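Search this site Go
Print this page | E-mail to a friend

Lost on purpose in Mondale

I signed up for the night walk in Mondale thinking I'd get ghosts. Everyone does ghosts. Instead Tiziana Sala handed me a folded map from 1960-something and told me to find the old ice house before she did.

I lost, by a mile.

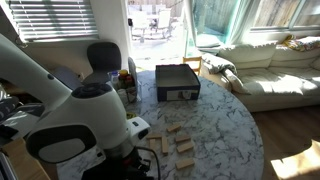

Her walks run for two hours and take 20 people at most, and half of that time you're off on your own, poking down lanes you'd usually drive past. I ended up behind the Cimunham bakery with Fergal Keogh, a retired postman who cheated shamelessly (he delivered mail here for 30 years!). He showed me the flood marks on the chapel wall – the top one is over my head – and a boot scraper shaped like a hare.

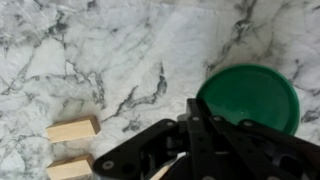
We all met up again at the harbor steps for tea and a slab of ginger cake, and Tiziana read out the answers while people groaned. I'd mixed up the ice house with a coal store. So had Fergal, which cheered me up a lot.

She's adding a daytime route for families in August, with fewer hills. Bring a flashlight for the evening one, and shoes you don't love.

Last updated: 2026-06-25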